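**Vaughan Residence dining program: changes to meal service**

The Board of the Vaughan Residence has approved a revised schedule for the main dining room, following the review of meal service that began in September. The review was led by Zdeňka Ondrejka, Director of Resident Services, with the assistance of Yogesh Mathur of the kitchen staff. Written comments were received from 191 residents and family members, and the Board wishes to thank all those who took the time to reply.

The revised schedule takes effect on February 24, 2020. Breakfast will be served for 60 minutes longer than at present, and residents may arrive at any point during the service. The midday meal will continue to be offered in two sittings, with an interval of 45 minutes between the close of the first and the opening of the second. Evening meal times are unchanged.

Residents who currently attend the first midday sitting will keep their places unless they ask to move. Requests for a change of sitting should be made in writing to the Resident Services office. A resident who wishes to bring a guest to the midday meal is asked to inform the office by the evening before. Guest charges remain as printed in the resident handbook.

A large share of the comments concerned the noise level in the dining room. Respondents reported difficulty in following conversation at the tables nearest the kitchen doors, and several residents who use hearing aids said that they had begun taking meals in their rooms for this reason. The Board regards this as a serious matter. The kitchen doors will be fitted with new seals and closers, and the dish return will be moved to the service corridor. The work has been awarded to Nestura and will be carried out between meals.

Comments on the menu were more varied. The soup was widely praised. There were repeated requests for smaller portions at the evening meal, for fruit that is easier to peel, and for a second hot choice without meat. Mr. Mathur has prepared a new four-week menu that responds to these points, and copies are available at the front desk.

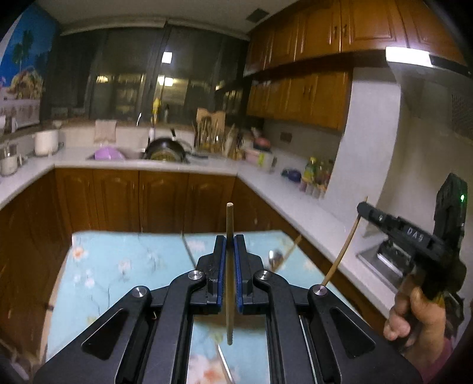

The afternoon coffee hour in the Kurov Room was mentioned in 17 of the replies, most of which asked that it be kept in its present form. The Board agrees. Coffee, tea and a light dessert will be served as before, and no sign-up is required. Residents also asked that the room keep its household character, with printed cloths such as the turquoise one with white and peach flowers, and small silver spoons of the kind lying on it, in preference to the plain settings of the main dining room. Štěpánka Hudec will continue as hostess.

Special diets are not affected by the new schedule. Residents whose dietary needs have changed since their last care conference should speak with Damián Ledesma, who will update the record held by the kitchen. Room trays remain available during illness on the request of the nursing staff.

Questions about the schedule may be addressed to Ms. Ondrejka at the Resident Services office. A large-print copy of the new meal times will be delivered to each apartment.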